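Kodo drawstring bag – small, light and in my hands every day

I bought my first Kodo bag in December to keep a charger and its cables from taking over my backpack, and I liked it so much that I ordered two more before the month was out. They're plain black fabric bags with a little drawstring, and I know it's hard to get excited about that, but give me a minute!

What won me over is how flat it goes. Empty, it lies down on the table like a folded napkin, and three of them fit in the side pocket of my suitcase with room left for a paperback. My old Olcombe pouch had a stiff base and a zipper that caught on everything (I gave it to my brother, who keeps drill bits in it and seems happy).

The cord slides easily and the loop is big enough for one finger, so I can hang the bag on a coat hook or the back of a chair. I've washed mine 11 times on cold and the stitching at the corners is as tight as the day it came. The black has softened a touch – still black, just less shiny.

Two small gripes. It shows lint, so if you have a light-colored cat you'll be brushing it now and then. And there's only the one size, a bit narrow for shoes above a kid's size. For sandals, chargers, a travel iron, knitting or a board game that has lost its box, it's great.

I paid 17 dollars for the pair in my second order and would happily do it again. I've got my eye on the gray one next, if they ever bring it back in stock.

Review by Kamran Satti

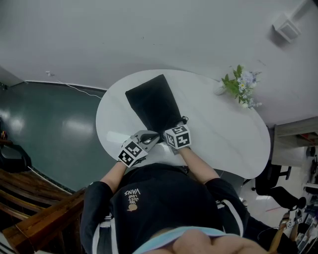
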